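Flelter Chores: README

Version 2, June 2022
Maintained by Corinne Villanueva and Tobias Calloway, Dretberg workshop

What this is

829 recorded tries at household jobs by a pair of robot arms. The jobs are folding a shirt, packing a suitcase, closing the suitcase, and putting a cloth where you asked for it. If you came looking for a robot that does your laundry, please keep your current arrangement for now.

We started the set after an argument. Tobias had seen one too many videos of a machine folding a towel at eight times normal speed, and said he would believe it when he could watch a whole suitcase get packed in real time without getting up to make a sandwich. We have the recordings. He has had a lot of sandwiches.

What's in the folders

- tries/ has one folder per attempt, with video, joint positions and gripper opening
- notes/ has a plain text file per attempt, written by whoever was on shift
- splits/ has the train and test lists. 200 attempts are held out for testing. Please leave them held out.
- bad/ has attempts where the recording itself broke. These are not part of the 829.

An attempt that went wrong is still in tries/. Dropping a shirt is data. A full disk is only a full disk.

How the tries were made

A person drives both arms through the job using a matching pair of hand controls. Esperanza Haverford drove most of the suitcase tries and is by some distance the best at it. Lyle Delacroix drove the rest, and his notes are more fun to read. When a trained policy was driving instead, the file name ends in _auto. Mixing up the two will make your model look wonderful in ways you won't be able to repeat.

The garments are ordinary clothes, washed often and ironed never. We didn't want a set where every shirt starts out flat and square like it's been waiting for its big chance. 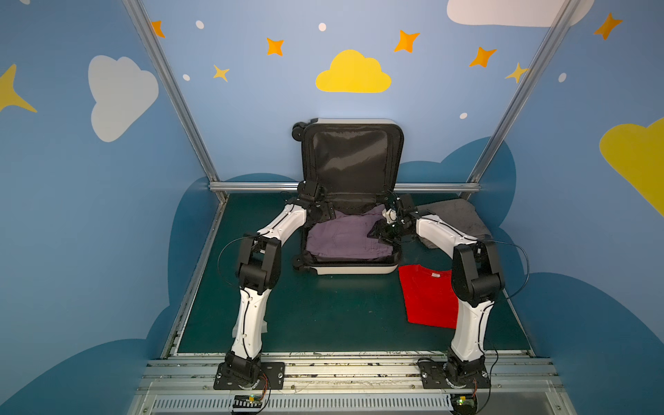

Packing is harder than folding, mostly on account of the suitcase. A table stays where it is and has no opinions. A suitcase has a lid that wants to come down, wheels that want to leave, and a lining that gets picked up along with the sleeve. Grippers are fairly good at holding cloth by now. Letting go of it in the right place is where the evening goes.

How a try is scored

Each one gets a single mark in notes/:

done: the garment is inside, still folded, and nothing hangs over the rim
sort of: it's inside
no: it isn't

We tried a ten-point scale in March and couldn't agree on what a six was. Desmond Pennington held out for "a fold my mother would redo", which is how we got "sort of".

So can it do the chore?

Under human control, with Esperanza driving, yes, slowly. On its own, the Bandow baseline (our in-house policy, in the code repo) gets "done" on 80 of the 200 test tries. The same policy given a garment it has never met does worse, and we haven't put a number on it because the test list wasn't built for that. It's on the list for the next version, under "fix the door".

A person packs the same bag faster while on the phone. We mention this so that you don't have to find it out at a demo.

Known problems

- Thick clothes are badly covered. There is one sweater, and it appears in very few tries.
- Zippers: none of the tries include zipping. We stop at lid closed.
- Lyle grabs collars first. Policies trained mostly on his tries do too, including on things without collars.
- The clock on the left controller ran behind the right one in the early attempts. The script dijkstra_align.py fixes it. The name is a joke about the shortest path to getting home and has no other connection to anything.
- Some notes say "see above" and there is nothing above.

Use

Free for research and teaching. Please don't speed up the clips and then post them without saying so. If you train on the set, tell us what happened, above all if it was bad, and send the file names of any tries you think we scored wrong. Desmond reads those and will argue with you.

Changes since version 1

Suitcase tries added. Towels removed, as every other set has towels. File names no longer contain spaces, with apologies to anyone who had got used to them.

Contact: Corinne Villanueva, Dretberg workshop | © 2022 Flelter Chores | Back to top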